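I work in the international office at a mid-sized public university, and our fall numbers came in this week. A few posts on what they look like from a desk that handles them. 1/11

We sent 843 admission letters to students outside the US for this fall. As of 30/07/2026, 138 of those students have paid the deposit and hold a visa. Last year at this point it was closer to double. 2/11

The gap is mostly visa appointments. Students tell us they log in, see no dates, and log in again the next morning. One admitted master's student got an interview slot in late October. Classes start in August. 3/11

Deferral is the usual answer, and we grant it to anyone who asks. But a deferral moves the assistantship too, and the department can't always hold the money. In June we had 31 deferral requests. 13 of those students lost funding by moving their start date. 4/11
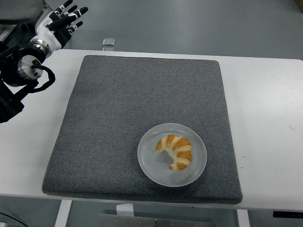
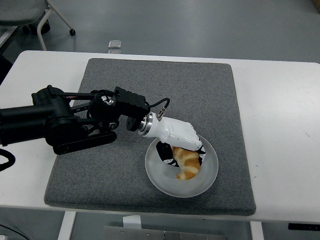
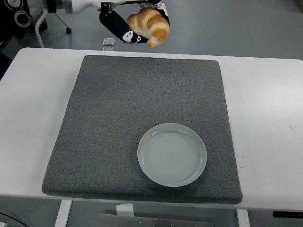 The English conversation table is a small program, but it is the one I get asked about most when people want to know what we would cut. Solomiia Yurchenko runs it out of the Madholm building on a budget that covers one room and one part-time salary. New students come to practice ordering food, asking for directions, calling a landlord. "Croissant," like the one in all three of these, is a word she uses early on, as half the group says it the French way and the other half has only read it. 5/11

That salary is paid from the international student fee. Fewer students, less fee. If we land under 200 new arrivals, her position goes from 20 hours a week to 10. The same fee pays for airport pickup and the winter coat closet. 6/11

The effect on departments is uneven. Business will be fine. Engineering master's programs are in trouble, and two electives have already been pulled from the spring schedule. Domestic students had signed up for those as well. 7/11

Taras Polishchuk, who does our enrollment forecasts, gave the deans three versions in June: low, middle and high. We are under the low one. He is redoing the spring forecast now and doesn't expect to have it before the add/drop deadline. 8/11

Off-campus landlords have started calling. The Antoniuk apartments across from the library usually fill with our graduate students by now. The manager asked me if she should list the units to the general public. I told her I would in her place. 9/11

For admitted students reading this: check for appointments daily, keep your I-20 dates current, and write to us before you cancel anything. Your school can often approve a late arrival. Ours allows up to two weeks, with a note from the department. Please don't book a nonrefundable flight before the visa is in your passport. 10/11

For faculty: if a student of yours is stuck, send me the name and the program start date. Tamara Chornovol and I are keeping one list so that nobody gets four different emails. I'll post again when the census numbers are in. 11/11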